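Table clearing

Table clearing is the removal of dishes from a table and their return to a shelf, rack or cupboard. It is among the most widely practiced household activities and among the least volunteered for. The usual objects are plates and bowls, which differ mainly in how badly they stack with each other.

Most household manuals treat plates first. The Clerkley guide, which gives 108 pages to the subject and four to cooking, recommends gathering plates of one pattern into a single pile before any bowl is touched. Bowls follow by size. Mixed sets, in which the plates match and the bowls plainly came from somewhere else, are common and are covered in an appendix.

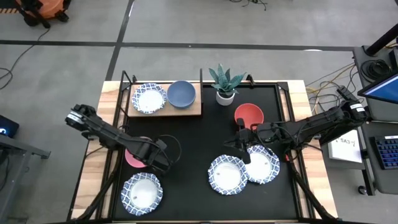 Sena Acheampong objects that the bowls should go first, as a plate will wait flat and patient all evening while a bowl only collects forks. The Clerkley guide has been through several printings without taking up the point.

Houseplants have an unsettled status. A potted snake plant kept among the dishes is generally left where it is, being decoration, although the stricter school counts it as clutter with leaves.

Shelf order is a further source of dispute. A plate and a bowl may share a low shelf side by side, an arrangement that works well until the next plate arrives.

See also: Dish rack; Drying up; Sideboard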